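Soup season came early at our place

So August is barely over and I've already made soup three times. I know, I know. It was hot enough to fry an egg on the porch and there I was, sweating over a pot of barley like it was January. But I had a cold, the annoying kind that sits behind your eyes, and all I wanted was something I could eat without chewing much!

The recipe (if you can call it that) comes from my old neighbor Bohumila Zeman. She wrote it on the back of an envelope when I moved out, and the measurements go "barley, enough" and "dill, more than you think." I've been guessing for years. My first try set up like cement and I had to cut it into squares. My husband ate it anyway, bless him.

What I've settled on is 800 grams of potatoes, a big handful of barley, two carrots, one onion cooked down slowly in butter, and 8 cups of stock. Dried mushrooms too, if I can get them. The little Saleo market used to carry them in paper bags by the register, but they moved everything around this spring and now I can't find a thing in there. I ended up with a jar of pickles and some fancy crackers instead, and went home perfectly happy.
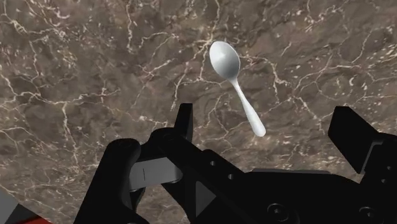 Kitchen Chatter

Anyway, the stone. We've been talking about new counters for so long that I've started to have opinions, and I am a sucker for brown marble with lots of white veins running through it. My sister-in-law thinks it's too busy. She wants plain gray for us, and she doesn't even live here!

Iqra Afridi left a comment on my last post asking whether I soak the barley overnight. I used to, and then I forgot one time and the soup came out fine, so now I just rinse it and give the pot an extra 24 minutes or so. I do peel the potatoes, though my mother never did. The dill goes in right before serving, and there's always a fight over the sour cream.

I froze two containers for later and already ate one of them standing up at lunch. Next I want to try the same thing with split peas and maybe a bit of smoked ham, so if you've got a version you love, leave it in the comments. I'm going to go look for those mushrooms again.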